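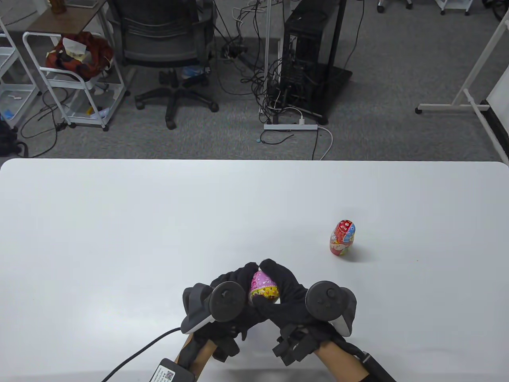 旅游纪念品该不该贵一点

上个月亲戚从外地回来，给我带了一个冰箱贴，上面印着当地的一座塔。我翻过来看，背面的图案和我三年前在另一座城市买的那个一样，只是塔换了。我想说的就是这件事：我们买的纪念品太便宜了，便宜到没有必要买。

我在Prutmont住了十几年，老街上原来有一家做木器的铺子，店主叫冼学林，招牌上用的是拼音式的写法Hok-lam Sin，外地客人都照着念。他做木碗、木梳，也做一点小摆件。一把梳子卖得比隔壁贵好几倍，游客进门看看价钱，多半转身出去。隔壁那家卖的梳子是整箱进的货，十二块钱一把，一天能卖空一个架子。

很多人把这归结为游客不识货，我不同意。游客在一个地方待两天，行李箱里要装十来份礼物，分给同事和亲戚，每一份的预算自然很低。收礼的人也清楚这是顺手带的，道一声谢，放进抽屉。买的人和收的人都没有错，问题出在这个习惯本身。我们把“去过一个地方”变成了“给每个人带一样东西”，数量上去了，单价只能下来，单价下来，做东西的人就没法认真做。

Lovirau的做法值得看一看。那边的老城管理处从某年一月开始，规定主街上的铺位如果打“本地手工”的牌子，必须在店里留出一张工作台，营业时间内至少有一半时候有人在做活。刚开始店家抱怨很多，说占地方，说影响周转。据我认识的一位店主讲，一年以后，街上打这块牌子的店少了一大半，剩下的几家生意反而稳了。顾客站在台子前看人磨一只碗，看上二十分钟，再听到价钱就不觉得离谱。当然也有人看完照样不买，这很正常。

有人会说，手工涨价，普通人就买不起了，纪念品成了有钱人的东西。这个担心有道理，但我觉得可以换一种买法。一次旅行只买一样，买给自己，或者买给最亲近的那个人。我自己算过一笔账，前几年每次出门花在小礼物上的钱在1000元左右，换来的是一袋钥匙扣、书签和香皂。后来有一次只花894元，在Plirport买了一把手工黄铜水壶，到现在每天烧水都用它。同事那里，我带一包当地的点心，大家分着吃完，也没有人觉得少了什么。

还有一层是关于“本地”的。现在随便走进哪个景区，都有扇子、布老虎、陶埙，跟当地有没有关系不要紧，好卖就行。我并不反对一个地方卖外来的东西，手艺本来就是四处流动的，学来的样式做久了也能变成自己的。我反对的是标签上写着“本地传统”，问店员出自哪个村、谁做的，一概答不上来。标签应当写清产地和做的人，这件事不难，成本几乎为零，市场监管部门完全可以要求景区里的商铺先做起来。Quinlan的集市上，摊主自发在吊牌背面写名字，没有人强迫他们，写了名字的摊子，回头客明显多一些。

至于冼师傅的铺子，前年搬到了河对岸，房租低，路过的人也少，主要靠熟客介绍。我去年去修过一次梳子，断了两根齿，他收了一点工钱，让我等一个星期。隔壁那家还在老街上，冰箱贴的架子又加了一排。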